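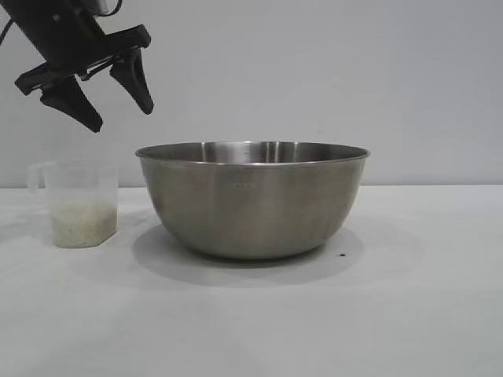 费利(Ferley)公司 设备规划与采购部 新闻稿

费利公司设备规划与采购部发布厨房备料工位机械臂采购方案,并同步公开预算编制口径、验收条件和分期安排。方案适用于普隆德贝里(Prondberg)中央厨房的谷物计量与投料工序,首期采购6个工位,第二期视首期验收结果再行立项。

本次立项的工序范围较窄:以透明塑料量杯盛取生米,转移至不锈钢盆,再由人工送入淘洗环节。淘洗、加水、蒸煮均不在本期范围内。部门在前期调研中曾将淘洗一并列入,因涉水防护等级会改变整机选型,相关内容已移至第二期单独论证。

设备构成

每个工位包括一台台面安装式机械臂、一套两指夹爪、一个固定机位相机、控制柜及配套线缆。夹爪、相机与臂体分项报价,不接受整包总价。部门要求供应商在报价单中单列夹爪指尖的更换价格和供货周期,指尖按耗材管理,不计入固定资产。

台面统一为白色,背景墙面为浅色,现有照明不做改造。透明量杯在浅色背景下轮廓对比度低,杯口与壶嘴边缘的识别难度高于金属盆,因此相机选型不得仅以金属容器的识别结果作为依据。供应商须使用需方提供的同型号量杯完成测试,不得以贴标、染色或更换不透明容器的方式规避。确需更换容器的,应作为偏离项书面列出,并附容器的采购单价。

不锈钢盆表面存在反光,盆沿为卷边结构。技术规格书对夹爪与盆沿的最小间隙、允许接触力和碰撞后的停机方式分别作了规定。夹爪的张开行程以量杯把手和杯身两种抓取方式中要求较高者为准。

预算口径

首期预算总额为232万元,包含设备购置、安装调试、操作培训和首年备件,不含厨房侧电源改造。电源改造由普隆德贝里厂区工程预算列支,两笔费用不得相互调剂。

总拥有成本按6年测算。测算表中单列以下各项:指尖及密封件更换、相机标定、软件许可续费、停机期间的人工替代、退役拆除。以往部分项目将软件许可计入购置费,造成第二年起运维预算缺口,本次统一改为按年列支。报价中标注“首年免费”的项目,须同时填写次年起的年费,空白视为零,并写入合同。

设备规划与采购部负责人瓦吉德·巴洛奇(Wajid Baloch)表示:“机械臂本体在报价里最透明,各家差距不大。真正拉开总成本的是夹爪、标定和容器适配。我们要求把这几项拆开写,评审时逐项比对。”

供应与集成

班加什(Bangash)公司承担机械臂本体及控制柜供货,特雷德利(Tredley)公司承担夹爪适配、视觉标定和现场集成。两家公司分别与费利签约,接口责任由三方签署的接口控制文件界定。文件规定,因标定参数导致的抓取失败由集成方处理,因本体重复定位精度超差导致的失败由本体供应方处理;责任无法在9个工作日内判定的,先由集成方恢复运行,费用待判定后结算。

线缆走向须在安装前报审。夹爪附近的外露线缆应预留弯曲余量,且在任何作业姿态下不得垂入容器上方区域。食品接触面的材料声明由集成方统一收集,缺少声明的部件不予到货签收。

验收条件

验收分为到货检验、空载运行和带料运行三个阶段。带料运行使用生米,量杯装载量设低、中、高三档,每档分别记录投料残留、台面洒落和单次循环时间。洒落物以称重方式计量,不采用目测。台面残留颗粒在每轮测试前清理,清理时间计入循环统计。

带料运行期间不得更换指尖,不得调整照明,不得移动相机支架。上述任一条件发生变化,该阶段重新开始。验收数据由费利保存原始记录,供应商可取得副本。

付款与验收阶段挂钩。合同签订、到货检验、带料运行通过后分别付款,质保金在质保期满后支付。空载运行通过不触发付款。

进度

首批2个工位计划于9月安装,其余工位在首批带料运行通过后发货。首批未通过的,其余工位的交付日期相应顺延,费利不承担仓储费用。人工备料岗位的排班在首期内维持不变,机械臂工位与人工工位并行运行,以保留对照数据。

第二期立项材料将包括首期实际能耗、备件消耗、停机记录及人工介入次数。预算申请以实测数据为准,供应商提供的寿命和节拍估算仅作参考附件。涉水工序的防护等级、清洗方式和排水条件另行编制技术规格书。

技术规格书、分项报价模板和总拥有成本测算表可向费利公司设备规划与采购部索取。已登记的供应商通过原有采购联络渠道提交澄清问题,答复内容将同步发送至全部登记供应商。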